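Home Assist Simulation Working Group
Minutes of the July meeting
Held in the upstairs room at Ambrose, 1:30 p.m., with a call-in line for the Loltell side

Present: the Zirisgate simulation team, the Hivonside safety group, two from Loltell (by phone), and the group's chair and note taker.
Apologies: the Hivonside hardware lead, who sent written comments. These were read under item 3.

1. Minutes of the last meeting

Accepted with one fix. Under "speed limits" the text said the slower limit applies when a person is in reach. It should say when a person is in the room. The wiki page already has the right wording.

2. Where the practice guide stands

Draft four of the Simulated Home Practice Guide went out two weeks ahead of the meeting and drew more comments than all three earlier drafts put together. The chair was delighted and said so more than once. Most comments were on people in the room, camera tilt, and what counts as a finished run. Sections 1 and 2 (naming, units, file layout) had only typo fixes and are now closed.

Loltell asked if the guide should be one document or two, with the file rules split off. After some back and forth it stays as one. People liked being able to search a single page.

3. Review of runs against the draft

Zirisgate ran the draft checker over the whole bedroom set for the first time. This was great to see, as until now we had only tried it on small batches. The set holds 2,314 runs. Of these, 2,119 passed every check in sections 3 to 5. The rest were flagged for at least one reason, most often a missing note on whether a person was in the room.

Hivonside's written comments asked that a flagged run never be deleted, only moved to the review folder with its flag attached. Agreed right away. Loltell already works like this and has found a couple of checker bugs by going back through old flags.

There was a good, long talk about whether passing the checker means a run is safe to learn from. General feeling: no, it means the paperwork is in order and the limits were kept. The guide will say this in its opening section in plain words. Hivonside will write two or three sentences.
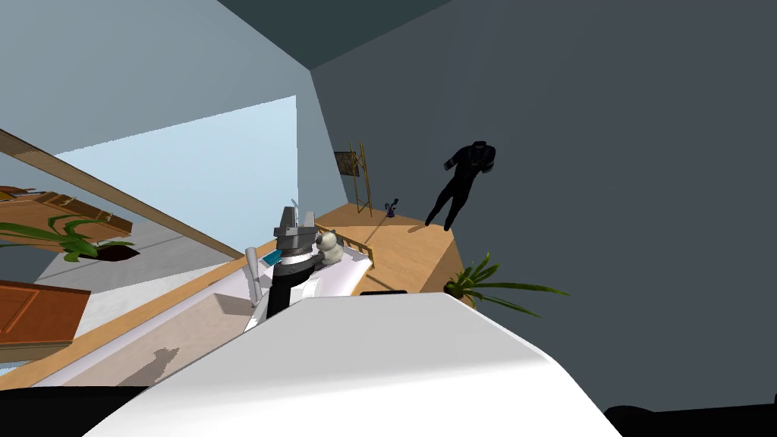

4. People in the room (section 4 of the guide)

Section 4 says that any run with a human figure in the simulated room must be labeled as such and must use the slower arm speed from start to finish. The question was whether this should hold when the figure is well away from the task. Zirisgate put a view from one of the bedroom runs on the screen, with the figure in black standing out on the wood floor while the gripper is up close to the little plush animal on the bed platform. Some felt the full slow limit is too much for a case like that. Hivonside argued, with real energy, that a rule based on distance is much harder to check than a rule based on presence, and that distances change during a run. Loltell came around to this, then Zirisgate. The rule stays as drafted: figure in the room, slow limit on.

A follow-up point from the same talk. The figure's face can't be made out in that view, and one of the phone callers asked if the label should record which way a figure is facing. Everyone liked the idea, but it should come from the simulator's own data and never be guessed from the camera. Added as an optional field for now.

5. Tilted views (section 5)

Draft four told teams to rotate tilted views so that the floor sits level. Zirisgate asked for this to be dropped. The whole room leans when the camera leans, and a real robot will have to cope with that too. Leveling the view afterward also trims the corners, which can take a person out of the picture. That last point settled it. New wording: leave views as rendered, store the camera angle next to each one, and make leveled copies only for slides and reports, marked as copies.

Loltell has a small script that writes the angle into the run log and offered to share it. Warm thanks from all.

6. Soft and light objects

Short item. The grip force table covers boxes, bottles and dishes, but has just one line for "soft items." Hivonside would like separate lines for plush toys, folded cloth and pillows. Zirisgate can supply starting values from 835 runs with soft items in them. These will go in as suggested values until Hivonside has compared them with bench tests on the real gripper.

It was noted that the table should give the force at the fingertips, and that two of the current rows seem to give motor force. Zirisgate to check which two.

7. What counts as a finished run

Two views here. Loltell ends a run when the object has been let go. Zirisgate ends it when the arm is back at its rest pose. Hivonside prefers the second, as a fair share of bumps happen on the way back. The group leaned the same way. Loltell asked for time to see how much of its older material would need a new end mark, with almost 2,000 runs to look through. Left open until next time, and the draft will carry both options in brackets.

8. Actions

Zirisgate: send the list of flagged runs, with reasons, to everyone on the mailing list.
Zirisgate: supply soft item force values and check the two odd rows in the table.
Hivonside: write the opening text on what a checker pass does and doesn't mean.
Hivonside: draft the optional "facing" field for section 4.
Loltell: share the camera angle script, and report on end marks in older runs.
Chair: put out draft five with the section 5 wording as agreed.

9. Any other business

Hivonside asked if the group might open the guide to outside readers once draft five is done. Lots of support for this. The chair will ask each side for written consent first.

The phone line dropped twice during item 5. Ambrose has a better speaker unit in the downstairs room, and we will book that one.

Next meeting in September, same start time. Meeting closed at 3:40 p.m.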